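Trallel two-pack felt pads and door bumpers, reviewed after a long trial

Posted September 2019

I bought the Trallel felt and bumper set in March, when we moved into the upstairs apartment in Gillville. The building went up in 1933 and the floors slope a little toward the street, so doors drift and chairs slide. Our downstairs neighbor, Volker Tiedemann, is a patient man, but he works nights and I wanted to stop waking him.

The set comes with two sheets of felt pads in mixed sizes and one strip of clear rubber bumpers. I paid 17 dollars at the hardware store. The felt is thick and cuts cleanly with kitchen scissors. The backing paper is harder to deal with. It tears when you peel it from a corner, and I ended up starting each pad with a fingernail in the middle of the edge.

I put the felt on the dining chairs first. Clean the legs with rubbing alcohol and let them dry before you start. The instructions say to wait 4 hours before putting weight on the pads. I waited overnight. On square legs they have stayed put. On the round, slightly angled legs of the desk chair, one pad slid sideways in the second week and picked up a ring of dust and hair. I replaced it with a nail-on glide and have had no trouble with that chair.

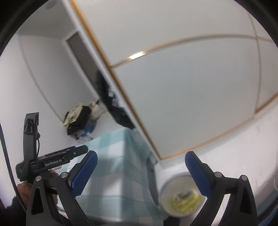

The bumpers are the better half of the package. They are small, nearly invisible once stuck down, and soft enough to take the slap out of a door closing. I used them in the kitchen, in the bathroom and on the lid of the piano bench. They work best in pairs, at the top and bottom corners on the opening side. With only one, a door can sit slightly crooked when shut.

They do yellow a little. The ones by the stove have gone the color of weak tea, and they wipe clean of grease but don't go clear again. If that bothers you, the Mernonen bumpers my sister Slavica Kneževič uses are white to begin with and hide it better. Hers are also harder, and her doors are louder than mine.

I also tried the Georgiev pads, which cost less. The felt is thin and had gone flat by the end of the first month. I would skip those.

I'd buy the Trallel set again for the bumpers and for any chair with straight legs. For angled legs, get something that nails or screws in. The leftover pads keep fine in a drawer if you leave them on the sheet.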